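Clatton Dual-Arm Bench Package

Overview | Hardware | Method | Results | Ordering | Support

Part family: Clatton
Manufacturer: Tarkton
Current controller release: Lurnlow 2
Typical use: two-handed manipulation research, imitation learning, policy evaluation

Overview

The Clatton package is a tabletop station with two arms for labs that train and test manipulation policies on household objects. It ships as two arms with parallel grippers, a head camera, the Lurnlow controller and the Mạch training recipe. The arms can be bought without the recipe, but the performance figures on this page apply only to the full package.

This page covers the station as used in the kitchen task study run by Phong Giáp and Thu Khương at Tarkton. The study asked a narrow question: does a policy that predicts when each arm should wait do better on tasks where one arm must hold something for the whole time the other is working? Most two-arm policies output joint targets for both sides at every step and leave the waiting to be learned along with everything else. Mạch handles it separately.

Hardware

Each arm mounts to the front or side of the work table by a clamp base. The bases are independent, so the distance between them can be set to suit the task. After any change to base position, run the two-arm calibration again before loading a policy. The routine takes the arms through a fixed set of poses and writes a new transform file to the controller.

Gripper fingers are slim and can be replaced with a hex key. Standard fingers suit handles, rims and small packages. Wide pads are available for soft items and are sold in pairs. Do not mix standard and wide fingers on one gripper.

The head camera sits above and behind the work area and looks down at the table. Wrist cameras are optional and were not used in the study. A policy trained with wrist cameras will not load on a station without them, and the controller reports this as an input mismatch at startup.

Cable routing is left to the user. Leave a free loop at each wrist large enough for full rotation of the last joint. A tight loop pulls on the connector at the end of travel and shows up in the log as short dropouts in gripper feedback – a fault that is often mistaken for a network problem.

Method

Mạch is a learned policy with two output heads that share one visual encoder. The motion head produces short sequences of joint and gripper targets for each arm. The hold head produces one value per arm between zero and one. When the value passes a set threshold, the controller freezes the target for that arm at its last commanded pose and keeps the grip force constant. The other arm continues to receive targets from the motion head.

Training labels for the hold head come from the demonstrations and need no manual marking. A preprocessing script looks for stretches in which one arm is close to still while its gripper is closed and the other arm is moving. Stretches shorter than the minimum length are dropped. The remaining ones become positive labels.

The threshold and the minimum length are the only two settings that most users need to change. Raising the threshold makes the holding arm more likely to drift with the motion head. Lowering it too far can freeze an arm in the middle of a reach, and the policy is then slow to recover.

The training set for the steamer task contains 888 demonstrations recorded by teleoperation on one station. The task is to take the lid off a steamer, keep it clear of the pot, move the buns to a plate and put the lid back. The left arm handles the lid and the right arm handles the buns. Pot and plate positions were varied within the shared reach of the arms. 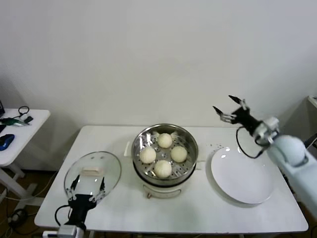

Clatton station, steamer task: lid in the left gripper, buns in the steamer basket, right gripper open near the plate.

Glass lids are a useful test for this method. Depth sensing on clear surfaces is poor, and the lid can cover part of the camera's view of the pot. In the baseline policy, small errors in the lid arm build up while the other arm is busy. The lid tilts or moves toward the pot, the view changes, and the motion head then responds to a scene it has rarely met in training. With the hold head active the lid arm stays where it was placed, and the image changes mainly through the movement of the working arm.

Evaluation procedure

Each policy was given 125 trials on the steamer task. Start positions were drawn from a fixed list, and the same list was used for every policy. An operator placed the objects against an overlay on the monitor and started the run. No one touched the table until the run ended or the stop button was pressed.

A trial was scored as a success when every bun was on the plate and the lid was back on the pot. A bun resting on the rim of the plate was accepted. A bun dropped on the table ended the trial as a failure, even if the policy went on to pick it up. Trials stopped by the force limit were also scored as failures.

The baseline used the same encoder, demonstrations and training length, with the hold head removed. A second comparison kept the hold head during training but ignored its output at run time. This was done to separate the effect of the extra training signal from the effect of freezing the arm.

Results

The full Mạch policy finished 22 more trials than the baseline. Nearly all of the gain came from fewer lid faults: contact between lid and pot during bun transfer, lid slip in the gripper, and failure to seat the lid at the end.

The policy with the hold head trained but ignored scored close to the baseline. The study takes this as evidence that the gain comes from the controller holding the arm still. The extra labels alone appear to do little for the shared encoder.

Bun pickup did not improve. Both policies had the same common fault, which was closing the gripper slightly high on the bun and losing it during the lift. Buns near the wall of the basket were harder than those with open space beside them, as one finger has to pass between bun and metal. Users who expect to work mostly with soft food items should look at the wide pads first.

Mean run time rose by roughly 2 seconds. Most of this comes at the point where the hold is released. The controller ramps the frozen arm back to the motion head's target over a short period to avoid a jump, and the lid cannot start its return until the ramp is done. The ramp can be shortened in the settings file, but this was not tested in the study.

Known limits

The hold head assumes that a still arm should remain still in the base frame. It does not help when the held object has to follow something, such as a bag held open while the other arm pushes items into it. In those tasks the threshold should be set to its maximum, which turns the function off.

Bright overhead light on polished metal affects the encoder. The study was run under one lighting setup. Customers with windows near the station should record part of their own data at different times of day – a small set taken at 9 a.m. and late in the afternoon is a reasonable start.

Results on other lids have not been measured. Knob shape is of little concern when the lid is gripped by the rim, but lid weight is. Check the gripper payload table before using heavy glass or cast iron.

Steam was not part of the evaluation. All study trials were run with the heat off. The arms and grippers are not sealed against moisture, and use over a hot steamer is outside the warranty.

What is in the package

Two arms with clamp bases
Two parallel grippers with standard fingers
Head camera with mount
Lurnlow controller and power supply
Emergency stop with cable
Mạch training code, hold label script and steamer task checkpoint
Printed calibration target

Not included: work table, training computer, cookware, wrist cameras, wide pads.

Requirements

The table must be rigid and level. A light-colored matte surface is preferred. The supplied checkpoint was trained on a white table against a plain wall, and success drops on dark or patterned surfaces unless new demonstrations are added.

Training needs a computer with a supported graphics card. The controller runs the finished policy by itself and does not need the training computer to be connected.

Ordering

The package is sold to universities, companies and public labs. Quotes include shipping and one remote setup session. State the table size and the planned distance between arm bases when asking for a quote. Orders received by the end of November ship in December.

Customers who already own Clatton arms can order the Mạch recipe separately. Lurnlow 2 is required. Earlier controllers accept the motion head output but have no hold channel, and will refuse the checkpoint.

Support

Technical questions on training and labels go to Thu Khương. Questions on controller behavior, ramp settings and calibration go to Phong Giáp. Attach the run log and the transform file to any fault report.

Downloads: Data sheet | Calibration guide | Hold label script notes | Spare finger drawings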